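**Tulo Hall – backstage and artist accommodation inspection**

Inspection completed on February 21, 2019, ahead of the Valdebenito tour dates. To be read together with the technical rider and the hospitality rider supplied by Pestano Touring. Items marked "Open" must be closed before the doors are opened to the public.

## 1. Loading and stage access

- [x] Loading dock clear of stored goods
- [x] Ramp edge marked and lit
- [ ] Dock shutter tested under power – **Open**

Comment: The shutter stopped halfway on the first attempt and was lowered by hand. The same fault was recorded in October. The hall is asked to provide the engineer's report, and not only the invoice.

## 2. Stage and rigging

- [x] Rigging certificates in date
- [x] Stage deck level, no loose panels
- [x] Front barrier fixed at all joints
- [ ] Drum riser load plate fitted – **Open**

Comment: The rider asks for a riser rated at 922 kg. The riser in store carries no plate. It must not be used until the rating is confirmed in writing by Fleta Staging.

## 3. Audience areas

- [x] Standing capacity sign displayed (2000)
- [x] Balcony capacity sign displayed (200)
- [x] Exit routes unobstructed
- [x] Emergency lighting tested

Comment: The merchandise stall shown on the promoter's plan would narrow the east exit. It has been moved to the foyer wall, and the plan should be redrawn to match.

## 4. Dressing rooms and overnight rooms

- [x] Doors lock from the inside and open without a key
- [x] Smoke alarms sound in every room
- [x] Portable heaters removed
- [ ] Wardrobe steamer tested and labelled – **Open**

Comment: Bedding and clothing are to be kept clear of lamps, irons and steamers at all times. Stage clothes should be hung on the rails provided before the steamer is switched on.

Clothing and bedding:

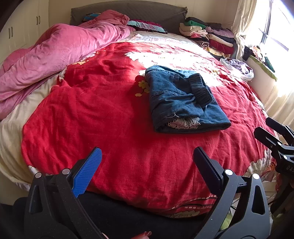
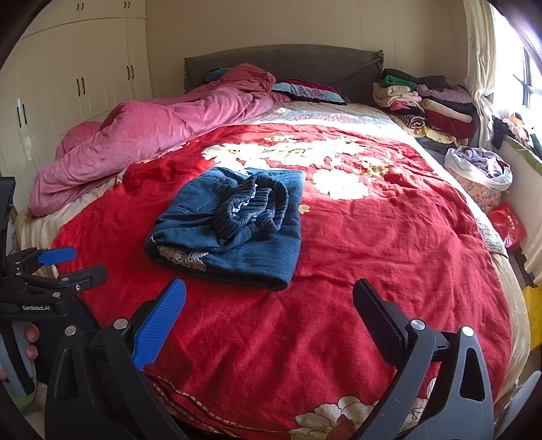
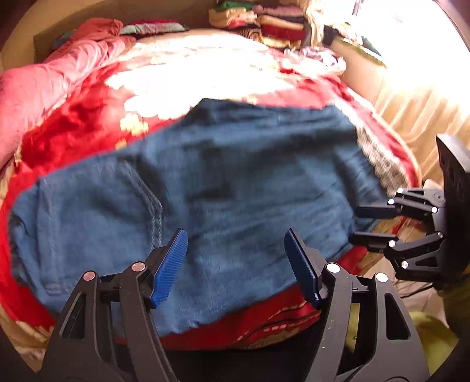

The steamer supplied with the tour has a foreign plug and was being used with a travel adaptor. This is not accepted. A fitted plug or a replacement machine is required, and the label must show the date of the test.

## 5. Hospitality

- [x] Fridge temperature log kept
- [x] Allergy list displayed in the kitchen
- [ ] Candles – **Open**

Comment: The hospitality rider requests 150 scented candles in the headline dressing room. Naked flames are not permitted backstage under the hall's insurance. Battery candles have been offered and Pestano Touring has yet to reply. The request for a popcorn machine is approved, on condition that it stands in the kitchen and is attended while in use.

## 6. Security and meet and greet

- [x] Pass design supplied to door staff
- [x] Separate entrance for guests
- [x] First aid room staffed from the start of the sound check

Comment: Guests are to be escorted in both directions. At the last visit several guests were found in the wings during the encore – this must not be repeated.

## Result

Conditional pass. Four items remain open: the dock shutter, the riser plate, the steamer and the candles. Written confirmation should be sent to the Tulo Hall duty office, with a copy to Pestano Touring.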